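Against the Shallow Bin

Most advice on storage containers concerns volume. The catalogs list liters, the shelving plans are drawn in liters, and the buyer who needs to hold 200 small parts in one place looks for the smallest number of liters that will take them. I think this is the wrong quantity to start from. A bin in daily use is a place that something has to reach into, and the geometry of the opening and the walls matters more than the space they enclose.

My position is that a general-purpose workroom should standardize on one size of deep, open, rectangular bin with sloping walls, in plain gray, without lids and without dividers. I have held this view since the storeroom at Hilgate was refitted, when I was asked to draw up the container list and got it wrong. I specified shallow trays. They stacked well and photographed well, and by the following July half of them had been moved to a back shelf.

The shallow tray fails in a predictable way. Its contents are visible, which is its main selling point, but they are visible only as long as they lie in a single layer. Users do not maintain a single layer. They add a second, the second slides over the rim, and the item that leaves the tray ends up under the bench. A tray with a 29 millimeter wall will hold washers. It will not hold anything with a handle, a cord or a round side, and those make up the greater part of what people put down during a working day.

The deep bin has the opposite profile. Items at the bottom are harder to see, and retrieving them takes a longer reach. Both are real costs. Against them stands the fact that the contents stay inside. A high wall tolerates careless placement, tolerates a sideways push while something else is being picked up, and tolerates being carried by one tired person at the end of the afternoon. I would accept a slower retrieval in exchange for that tolerance in nearly every room I have worked in.

The slope of the walls deserves more attention than it gets. A vertical wall makes an inside corner that traps small objects, and fingers or a tool have to approach them straight down. A slanted wall opens the corner. An object lying against it can be approached at an angle, and it can be dragged up the slope if it can't be gripped. Sloping walls also let empty bins nest, which reduces twenty of them to one manageable column on the floor. The penalty is a smaller base for a given opening. On a crowded tabletop that penalty is felt, because the footprint is set by the rim and the usable floor is set by the base. I consider it a fair price.

Surface is the next point. People ask for a bin that stays clean-looking, and suppliers oblige with glossy white or transparent walls. Both show every mark within weeks. A working bin gets scraped at the level where things are reached for, and no finish at that price prevents it. Gray is the sensible color because scuffs on it carry little information and provoke little complaint. I have seen serviceable transparent Plarex boxes discarded for no reason other than haze. A scratched bin holds exactly as much as an unscratched one, and marks on an inner wall should be read as use, with no bearing on replacement. Cracks in the rim are a different matter and do justify replacement.
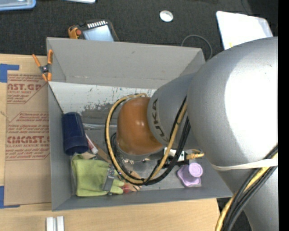
Colleen McKinnon takes the contrary view on depth, and her objection is the strongest I have heard. She holds that a deep bin encourages people to stop sorting, that it becomes a pit for anything without a home, and that the time saved in putting things away is spent twice over in digging them out. She would fit every bin with a cross divider and forbid loose contents above the halfway line.

I agree with the diagnosis and reject the remedy. A divider halves the opening in both directions, and the opening is the feature that made the deep bin worth having. Once it is divided, an object longer than one compartment has to stand on end or lie across the top, and in either position it blocks its neighbors. The halfway line is a better proposal. It needs no hardware and can be checked at a glance. I would adopt it as a rule for filling and leave the interior undivided.

Placement raises a smaller disagreement. Anjana Dewan keeps her bins on the floor beside the bench, on the grounds that the table is for work. On carpet this is tolerable, though a dropped screw is then harder to find than on a hard surface. I keep the active bin on the tabletop itself, a plain wooden one, and put it back on the shelf when the job changes. The rim of a deep bin on a table is high for a short person, and a lower table solves that more cheaply than a shallower bin does. If the table can't be lowered, the bin can be moved closer to the near edge, provided a hand's width is left in front of it.

Labels should go on the outside of the short wall, never on the rim, where they are rubbed off. One label per bin is enough. The habit of listing the contents in detail produces labels that are accurate for a day. A broad noun such as "fittings" or "leads" survives much longer.

As to quantity, the usual error is to buy too many. A catalog discount at 2000 units persuaded one manager I dealt with to equip three rooms at once, and most of the stock was still nested in its columns when I last visited. Twenty bins will serve a medium-sized workroom. If the twentieth is in use, the first thing to examine is what is in the other nineteen. Misaki Kuroda empties hers completely twice a year and returns to the shelf only what she can name, and I have copied the practice with the single change that I wipe the base before refilling.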